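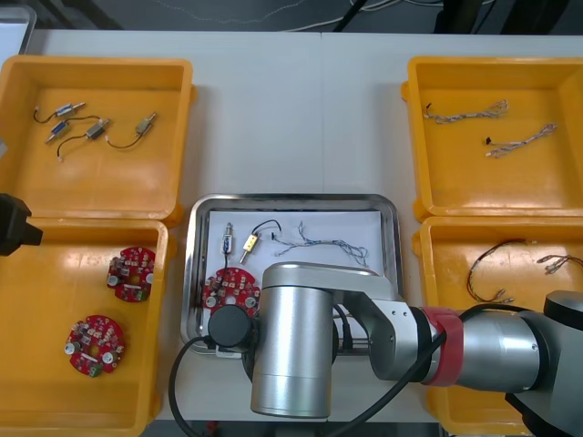
How far ahead should you book a car to the airport?

Three days is plenty for most trips, and a week is better if you're leaving before six in the morning or bringing anything that won't fit in a trunk.

The answer comes from Lionel Wragg, who has been driving other people to their vacations for 23 years and has taken very few of his own. He runs Pusness Cars out of a narrow office next to a tire shop. When I arrived he was on the phone with a man who wanted to know if a cello counted as a passenger.

"It does if it gets a seat belt," he told the man, and hung up. "Tuba people never ask. They just show up with the tuba."

Wragg started with one used sedan and a paper map. He bought the sedan from a funeral home, and says it had the smoothest ride of anything he's owned. "Every customer before me had been very quiet in it. I considered that a good sign."

These days there are more cars and fewer maps. Itzel Cárdenas handles the bookings, the flight tracking and, by her own account, most of the apologizing. She came to Pusness from Ulisus, a hotel shuttle outfit where the vans left on the hour whether or not anybody was in them.

"I liked the certainty," she says. "Here, a flight lands forty minutes early and the passenger is annoyed at us. I don't know what they think we did."

The company covers Drilow and the towns along the river, with a flat rate to the airport that hasn't changed since last October. Wragg is proud of the flat rate. He is less proud of the week in spring when a misprint on the flyers knocked a zero off it. They had printed 1,000 of them and handed out 400 before a customer called to say thank you.

"We honored it," he says. "Itzel made me."

"He was going to honor it," Cárdenas says. "He was going to sulk first."

I asked what people get wrong about the trip to the airport. Wragg thinks they lie about their luggage. A couple will book for two small bags and come down the driveway with a stroller, a set of golf clubs and a box tied up with string. He now adds one suitcase to whatever he is told, two if they're going to a wedding. Cárdenas thinks the trouble is time. People work backward from the flight, she says, but they start from takeoff, as though they could stroll up and tap on the window. 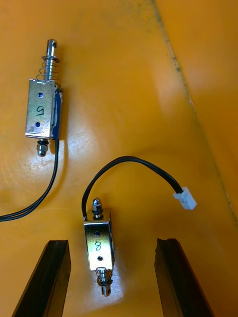

Solenoid no. 5.

Neither of them has much good to say about the pickup lane at arrivals, where drivers are allowed to wait for a period Wragg describes as "one sneeze." His method is to park in the far lot with a thermos until the passenger texts from the baggage carousel. Passengers are asked to text when the bag is in their hand. A good many text when they have seen a bag that looks like theirs.

The longest ride Pusness has ever done came after a canceled flight, when four strangers split the fare for a drive of 1,726 miles. One of them, a retired surveyor named Tokgöz, sat up front and disagreed with the navigation for three days.

"He was right more than it was," Wragg says. "I still call him when there's roadwork."

Did the four stay in touch?

"Two of them don't speak. Something about a motel. The other two send me a fruit basket at the holidays, and it's mostly pears."

He has been asked to sell the business more than once and says he has thought about it for as long as it takes to reach the bottom of the letter. Cárdenas has thought about it longer. She'd like newer cars, an app that works, and a chair that goes up as well as down. Wragg has agreed to the chair.

Before I left I asked him for one piece of advice for a nervous traveler – the kind who is standing in the driveway an hour before the car is due, coat on, passport in hand.

"Go back in and check the stove," he said. "You're going to make me turn around for it anyway."

The phone was ringing again. It was the cello man, who had found out about the extra fare and wanted to know what it would cost to put the cello in the trunk and himself with it.

Filed under: Local Business, Getting Around | 01/08/2023

Related stories
Parking at the airport or getting a ride: we did the math
What your driver wishes you would pack
Drilow bus station to get new benches, old roof to stay
Red-eye flights and the people who choose them

Contact us | Copyright, all rights reserved | Back to top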